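Soft furnishings at Hattar

The cushion covers from Grinholm are now in use at Hattar, and the first thing to say is that white shows everything. Shake them out daily and keep the fringe free of knots - a wide comb does it.
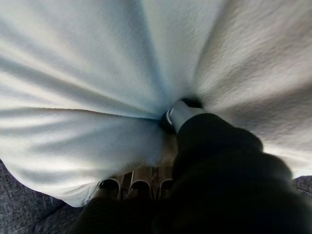
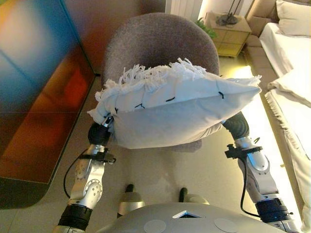
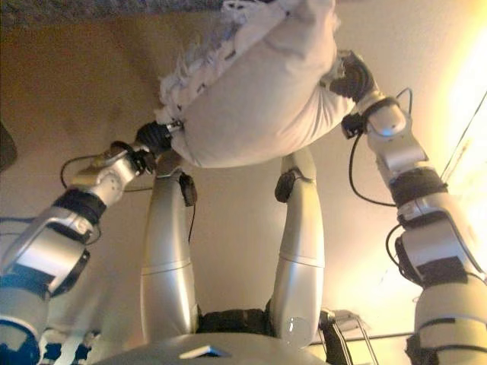

White fabric in all three; the tassels show in the second and third.

Words: Julau house team

Covers come off for washing at 34 degrees. Please hold a cushion at both ends when you move it, and leave the tassels alone. Spares are on shelf 9 at Hondunitz.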